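Home | Blog | About me | Archive | Get in touch

This site uses cookies to remember your visit. OK / Tell me more

Can a robot tidy up after my children yet?

27th February

I trod on a toy brick in January, in bare feet, at the bottom of the stairs, and since then I've been a bit obsessed with whether I could get a machine to pick them all up for me. We own a robot hoover (a Valline, my sister's old one) and it's brilliant on crumbs, but it treats anything bigger as something to shove under the sofa. I got seven bits of farm set out from under there last night!

So I wrote to Kimie Furukawa, who I was at college with and who works on robot arms these days, and asked her straight out how long I'd have to wait. She laughed at me, quite kindly. Picking up one block from a clear table is fine, she says, and pushing one along is fine too, but a playroom floor has socks in it, and half a biscuit, and a child who wants the block back.

Milan next door (Milan Van Dijk, he of the enormous leeks) reckons I should just pay the kids. He worked on a packing line for years and says the machines there were marvellous so long as every box turned up the same way round. My two have never put anything down the same way round in their lives — it's all stars and hearts and little cylinders, flung.

I did ask Kimie whether sorting by colour was any easier, because that's the bit I'd pay good money for. The reds in one tub, the blues in another, and me on the sofa with a cup of tea.
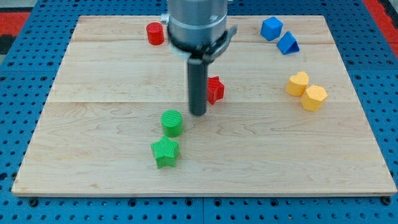 She's promised to let me have a go at steering one of the arms when I'm next down her way, and I'm taking the kids, so I'll report back after that.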